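A Dropped Part Is a Fault. Log It.

By Gareth Rudd
Last updated: January 17, 2018

In November the sorting cell at Brodedura stopped 79 times. The report blamed the gripper for 4 of those stops. I think that figure is wrong, and I think we all know how it got that way.

When a gripper drops a small part, the person standing closest picks it up and sets it back. The cell keeps going. Nothing is written down. The stop that comes later gets filed under "operator" or "other," and the fingers stay on the tool for another month.

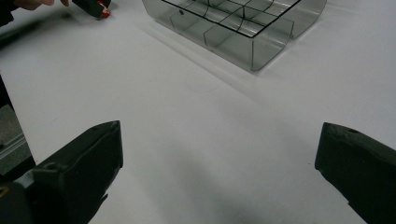
2 min read

Small parts on a smooth white table leave little room for error. If the fingers close a hair too late, the part tips or slides. A person sees that and reaches in. I have done it myself - twice in one shift at Ekivach, with the tool live the second time. The fingers closed on my glove. I was lucky, and I did not report it either.

Managers like to answer this with a sign or a training hour. I would start with the log. Put a button at the bench, one press per drop, no name attached. After 2000 cycles, look at the count and decide whether to change the fingers, the tray or the speed.

And lock the tool before any hand goes near it. It costs a few seconds. Cemen made that rule last year, and the line there still meets its numbers.

Related
Jurčo recalls its finger pads
Who resets the cell after a stop?
Reading a fault report

Contact us | © 2018 | Back to top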